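Chapter 3
Soft Groceries: Working with Felt

In the first two chapters we sewed flat things: a bookmark, a needle case and a simple pouch. Now we begin with objects which have a body. The grocery shelf is a good place to start, as everybody knows what a bottle or a tin looks like, and a small mistake in the shape does not spoil the likeness.

Felt is kind to the beginner. It does not fray, so the edges need no hem, and it can be cut with ordinary sharp scissors. It has also some weak points. The surface catches every thread and bit of fluff on your table, and red felt shows them more than any other colour. Hendrik Timmermans, who taught this course at Illcombe before me, kept a damp cloth beside the scissors for this purpose.

A likeness depends mostly on two things – the outline and the label. With a ketchup bottle, the narrow neck and the rounded lower part already tell us what it is. The label then gives the name, and its letters may be written by hand in marker. Small differences in their size do no harm.
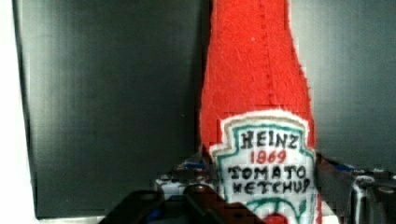
3.1 Cutting the label

Draw the label first on paper and fold it down the middle, so that both shoulders become equal. Pin the paper to white felt and cut along the line. Do the lettering before you sew the patch to the bottle, while it can still lie flat on the table. Begin with the longest word, because it decides the size of all the others. The coloured border follows the edge of the patch and comes last.

Leave the ink to dry for 2 hours. Then fix the patch with short stitches, using a single thread.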